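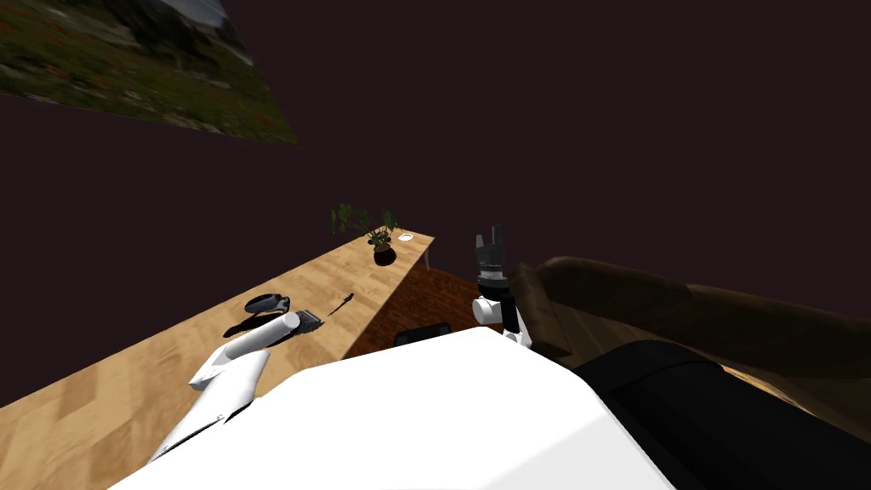 Most teams that train home robots in simulation report one number, the success rate, and leave the rest to the reader. I think the people who write our test rules should stop accepting that.

At Nutamach we ran 461 simulated trials of a two-armed robot at a living room table last December. We had a rule for what counted as a finished task. We had no rule for the arm that wasn't doing it. One arm could reach for a spatula while the other did whatever it liked, and the score came out the same.
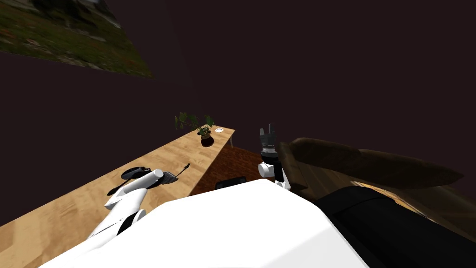

A room with a sofa and a potted plant gives an idle arm plenty to hit. Remzi Ağca went back through the logs and found 238 trials where the second arm moved with no purpose we could name. None of those were marked as failures, and under our own rules they shouldn't have been.

I would add 2 requirements. First, every task sheet should state a rest position for each arm and how far the arm may drift from it. Second, contact with furniture should be logged even when the task succeeds. Neither one costs much. Our simulator already records joint angles and contacts, and writing the checks took one engineer 5 days.

Some of my colleagues say this belongs in hardware testing, where a bump can break something. By then the habit has been trained in. It is cheaper to set the limit while the plant is still made of polygons.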